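Tamara Vakulenko has been printing menus, programs and funeral cards in Kulov for 31 years. Her shop, Vakulenko, takes up the ground floor of a building that used to sell bicycles, and the bell on the door is still the one from the bicycle shop. When I came by she was finishing a call with a restaurant that wanted its prices changed again.

"Third time since November," she said. "I told them to leave the prices off and use a sticker. They don't like stickers."

She learned the work from Orest Kobzar, who ran the presses at Porgate before it closed. She started out sweeping and cutting. He didn't let her mix ink for the first 16 months.

"He would say, you can't see yet. I thought he was being mean. Then one day he put two sheets in front of me and asked which was the black one. They were both black. But one was a brown black and one was a blue black, and I could tell. He said fine, go and wash your hands, you can start tomorrow."

Most of her orders now are small. A customer wants 10 invitations, or a single set of place cards. She says the big runs went to the online printers years ago and she doesn't miss them much, apart from the money. What she kept were the people who want to come in and touch the stock before they decide.

Dark stock is what they ask for most at the moment, and she has mixed feelings about it.

"It looks good in the hand. Everybody likes it. But it shows every fingerprint, and if you fold it without scoring it first, the fold cracks and you get a white line. Then the customer says the card is damaged. It isn't damaged, it's folded wrong. So now I score everything, even when they tell me they won't fold it."

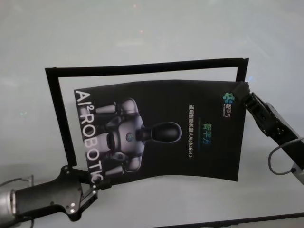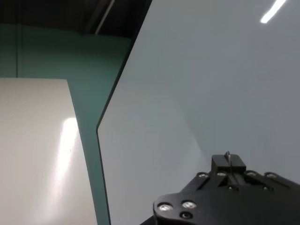

She charges extra for scoring on the heavier weights and includes it on the rest. Hryhorii Chornovol, who shares the shop with her and does the binding, thinks she should charge for all of it. They have been arguing about this for a while.

"She gives it away," he told me from the back. "She gives away the trimming too."

"The trimming takes a minute," Vakulenko said.

"It takes 14 minutes. I was standing there."

I asked whether she had thought about stopping. She had, last winter, when the rent went up and the old guillotine needed a new blade in the same month. Her daughter-in-law, Yesenia Inga, went through the books with her and found that the shop was losing money on one thing only, wedding sets, where people asked for proof after proof and paid for none of them. Now the first proof is free and the others are not.

"Two brides got angry. The rest just made up their minds faster."

The work she likes best is the program for the Reka choir, which she prints twice a year. Liudmyla Lytvynenko brings the text in on paper, typed, with corrections in pencil. Vakulenko sets it herself and reads it aloud before it goes on the press. She caught a wrong composer that way once, and another time a soloist who was listed under her maiden name and would have been upset.

"You read with your eyes and you see what you expect. Out loud you have to say every word. Orest taught me that too. He read everything out loud, even the numbers on raffle tickets."

Kobzar is retired but still stops in. He picks up whatever is on the drying rack, tilts it toward the window and puts it down again. I asked what he says about it.

"Nothing, mostly. If he takes one home, then I know it's all right."

The phone rang again while I was putting on my coat. It was the restaurant. They had decided on stickers.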